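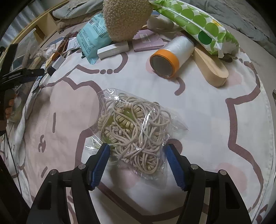
Chapter 2

Working rules for hand-held grippers

What you need before you start: the safety sheet from Chapter 1, signed. A gripper you have been shown how to use. A notebook, paper, not your phone.

This chapter is about rules. Dull word, but most of the recordings thrown out at Nel last year went because somebody skipped one, and hardly any because the kit broke. We cover house rules first, then what the published standards do and don't say, then how to write a task sheet another person can follow. Exercises at the end of each section. Do them in order please, the later ones lean on the earlier.

2.1 Why bother with rules for a hand tool

A fixed arm in a factory has a fence, a stop button and a stack of paperwork. A hand-held gripper has a person on the end of it. No motor strong enough to break a wrist, no cell, no light curtain. So people get casual. They pick it up, grab a few things, put it down, and call it a session.

Trouble is, the recording goes on to teach a machine. Whatever the hand did, the machine may try. Sloppy approach, late close, bag dragged over whatever lies next to it – all of it gets copied. A rule that looks fussy in a bedroom or a kitchen starts to make sense when a powered arm repeats the same move with nobody's wrist behind it.

Three kinds of rule, then. Rules that protect people. Rules that protect things and the homes they are in. Rules that protect the record. They overlap and sometimes they pull against each other, see 2.4.

2.2 House rules, first pass

These come from the Sunden handbook, trimmed. Learn them well enough to say them without the page.

Check the pads before each session. Both sides. Wipe them, look for splits, press the edges down with a thumb. A lifting pad means stop and swap.

Check the screws on the jaws. Finger tight is not tight.

Clear the cable. Look at where it runs before you move, and look again if you change sides.

Come in slowly. Count of 2 from hover to touch.

Line up before you close. If the thing isn't between the pads, back off and try again. Don't chase it along the surface.

Thin plastic needs its own care. A bag folds, slides and shines, and what you grip may be only the bag. Take hold where there is something solid inside, lift a little, wait, then lift properly.

Cord and string: never pull a loose strand. Treat the tangle as one object or leave it be.

Soft surfaces move. On a bed or a sofa the cloth can come up with the object, so keep the tips off the sheet if you can. If you catch the cloth, open, back off, note it.

Rest your hand after 17 minutes of gripping, even if it feels fine. Tired hands close early.

Nothing with a name, address or prescription on it stays within view. Turn it over or move it out before recording. If you spot it afterwards, flag the recording yourself, dont wait to be asked.

2.3 Clutter: how much is right

Beginners tidy too much. One object, bare table, perfect light. The recordings look lovely and are of little use in a real home, where things lie against each other and half of them are wrapped. The Plullum guide asks for mixed surroundings – soft beside hard, wrapped beside unwrapped, round things that might roll next to flat things that won't.

But there's a limit. If you can't say which item is the target, there's too much. If reaching it means knocking something else, either the knock is part of the task and written down, or you move the other thing first. Write the target on the sheet before you pick up the gripper. Afterwards is too late, people remember what they managed to grab.

Glass, blades, medicines, anything hot: out of reach, every time, no matter what the task sheet says.

2.4 When rules clash

Example. The record rule says don't stop halfway through a move. The people rule says stop if a child or a pet comes near. People win. Then things, then the record. Preltita prints this order on the lid of its kit cases and we would suggest you copy it inside your notebook cover.

Less obvious cases turn up all the time. A roll starts to slide off a bed in the middle of a grip. Catch it with your free hand? Things come before the record, so yes, and mark the attempt as spoiled. Keep the file. Spoiled attempts are kept seperately and have there own uses, see Chapter 5.

Exercises for 2.1 to 2.4

Write a task sheet for lifting one bagged item off a made bed. No more than 30 words per step.

Swap sheets with a partner and follow theirs exactly, including the bad bits. Note where you had to guess.

Take any two house rules and describe a moment when you couldn't keep both. Say which gave way.

Next section: what the published standards cover, and the gaps.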